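Is the Likunura fasting guide worth 100 dollars?

varkora13
Our parish group wants everyone to buy it for Advent. 2868 people signed up, they say. Signed up for what? I fasted for years on bread and a psalm.

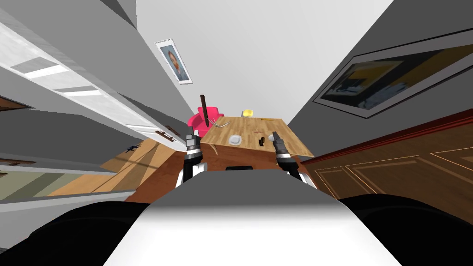

Liser
Then skip it. My mother's prayer life got better with a plan - yours may not.

varkora13
Maybe. 700 pages still sounds like homework.
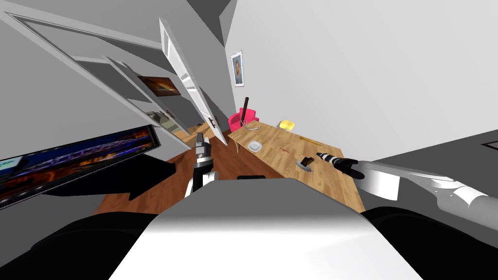
White dish on the table

Vilela_b
I disagree with both of you. Borrow one in November and read the first week. 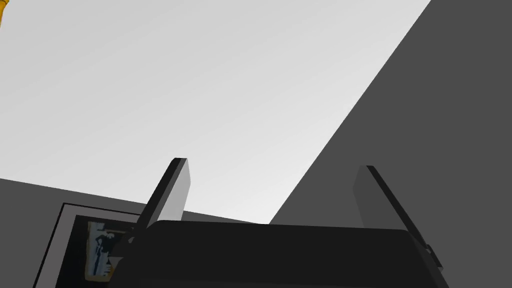

Gripper fingers, spread open

Liser
Fine, but I'm not paying.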